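Home Explore Notifications Lists Profile

Vija Toom
20 November 2022

OK so a few of you asked what I've been doing at the kitchen counter all month, and the answer is reviewing the Wellow kit. Long thread, get a coffee.

For anyone new: Wellow is the tabletop arm package from Rees. You get the arm, the gripper, the control box, a clamp mount and a year of their training service, where you record yourself steering the arm through a chore and they send back a model that tries to do it alone.

I paid for mine. Nobody at Rees has seen this thread and I don't get a discount if you buy one.

Setup first. The manual says 30 minutes. It took me a whole evening, mostly the clamp, which wants a thicker counter edge than mine. I ended up wedging in a cutting board and it's been solid ever since (knock on cutting board).

The software, on the other hand, was a nice surprise! Plug in, name your arm, wiggle each joint when it asks, done. Mine is called Gary on the home screen and I can't figure out how to change it.

Now the part I bought it for: kitchen stuff. I started with toaster oven jobs. Open the door, put an apple on the rack, shut the door, turn a knob. Sounds like nothing. It is so much more than nothing. 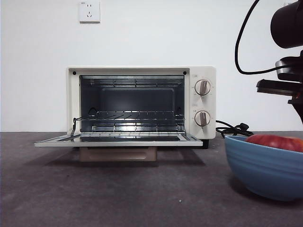
Doors first, then. A door that folds down is really two problems. You need a grip on it to get it moving, and then you need to follow the arc all the way down without yanking the whole oven toward you. My first batch of recordings was all yank.

Austra Avotiņš talked me through it over the phone. She's had her kit since the beta and she told me to slow way down on the last third of the swing and let the gripper slide a little. Huge difference. I re-recorded everything that night.

Numbers, for the numbers people: I sent in 40 recordings of the door job. The model came back the next morning and opened the door cleanly on most tries. When it misses, it misses high and pinches air, then stands there looking thoughtful.

Knobs are harder. The stock fingers are OK on a grip bar if they come in straight, but if the wrist is tilted even slightly they slip off and you've turned it maybe a quarter of what you wanted. I'm going to try the rubber tips from Lirnach, which everybody in the Hutham group swears by.

And the apple? The apple is a diva. Squeeze too softly and it rolls, squeeze too hard and you get dents. There's a grip force slider in the app that goes up to 7 and I live at the very bottom of it.

Safety note, and I mean this one: I do all of this with the oven unplugged. I don't trust a model I trained myself in pajamas to be in charge of heat. The manual buries its warning way in the back and Rees should move it to page one.

Things I don't love: the cable. It's stiff, it hangs in a big loop, and I'm always checking that it won't snag on a turn. A couple of clips in the box would fix this for pennies. Also the fan on the control box sounds like a hair dryer with a grudge.

Support has been good. I opened a ticket about a calibration drift (number 3118 if anyone from Rees wanders by) and got a real person and a patch the same week.

Would I buy it again? Yeah, I think so, if you like fiddling. If you want a thing that makes lunch while you're in the shower, wait a few years. If you want to spend a November evening cheering because a door opened, go for it.

Next up is the rubber tips, then pulling the rack out, which scares me. Send me your knob tricks please!!

Contact | © 2022 Vija Toom | Back to top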